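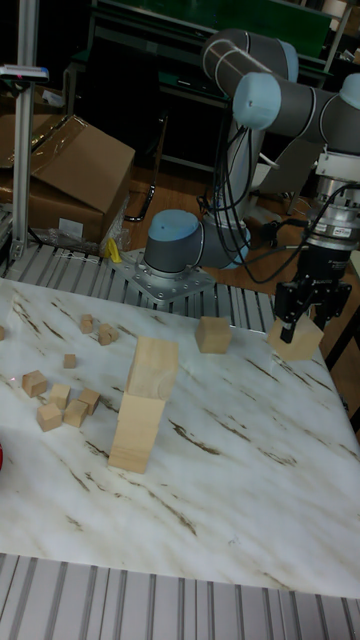
"Plain ones. Always the plain ones," says the founder of Isari, before I've got my coat off. I had asked which of her blocks she would save from a fire. The workshop makes painted sets too, and very handsome they are, but she has a bag of bare wooden cubes in her lap and is already tipping them out for me.

She started Isari in a rented unit in Lurudberg with 74 blocks cut from offcuts. Last January the order book passed 4,000 sets, and she still sounds a bit startled when she says it. Sanding is done by hand at the long bench by the window, and the smell in there is wonderful, all sawdust and warm dust from the heater.

What I wanted to know was why the sizes are so mixed. Most sets I grew up with had one size of cube and a few arches. Hers run from tiny ones you could lose in a coat pocket up to tall, chunky uprights, and I had assumed it was down to thrift.

"Partly it was!" she says, laughing. "But then I watched my nephew with them. Give a child the same cube over and over and they make a wall. Give them a muddle and they have to stop and look. Will the big one sit on that? What if I turn it? You can see them thinking with their hands."

She stands one tall block on end and puts another on top, a touch off centre, and leaves it like that on purpose. A straight tower is dull, she tells me. A slightly crooked one makes everybody in the room hold their breath. 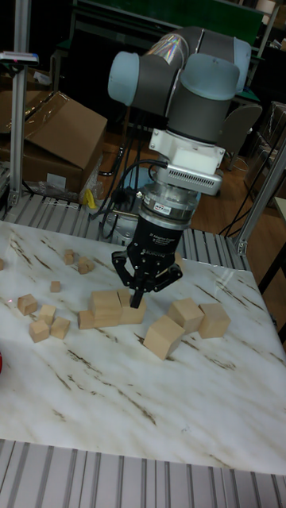
We get on to tidying up, which I had thought would be a short conversation. It takes up most of my second cup of tea. She doesn't believe in trays with a slot for every piece. The first Nitari set came in one, and parents wrote in to say it took longer to put away than to play with.

"So now it's a bag," she says. "Nine seconds, in they go. And when you pour them out next time they land any old how, some on a tilt, some off on their own, and you've got a starting point. I love that bit. I could do it all day."

I try it. She's right, it is lovely, especially the noise.

The next set, Enriquez, is for children of 5 and up, and has more of the little cubes because those are the ones people write in about losing. She is still fiddling with the edges, which she wants softer on the small pieces and crisper on the large, so they stack well.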